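Went to the Vultico open day in August expecting arms. Big orange ones, behind glass, waving. Got a table and a woman with a gripper in each hand.

And I think that was the better demo. Let me argue it fast, bus leaves at 4.

Most robot open days are theater. You stand behind a rope, the thing does its one trick, people clap, somebody hands you a tote bag. You learn nothing about how it got there. Samedum did that last year, 44 minutes in line for 2 minutes of box stacking, and I came home knowing less than when I left.

Vultico put the dull part up front. Theda Brandes, running the session, told us they had 2759 recordings so far of people doing small household jobs with hand-held grippers. Brush in cup. Brush out of cup. Again. A kid next to me asked when the robot was coming and she said "this is the robot, the slow half of it." Fair.

My gripe with the industry is that this half gets hidden. Press releases say the machine "learned" to tidy a bathroom shelf. Learned from who? From a person with sore wrists, doing it nearly 100 times before lunch. That is labor and skilled labor too, I tried it and my fingers went everywhere execpt where I wanted. You can't feel what you're holding. You have to watch everything.

So: show the work. Pay for it properly, say so out loud, put names on it. If Stalska or anyone else wants my trust in thier kitchen robot, start with the table and not the tote bag.

More open days like this please. Better coffee though. 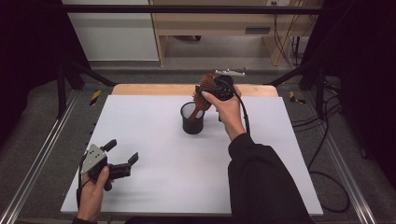

*Hairbrush going into the cup, right-hand gripper. Left one held open.*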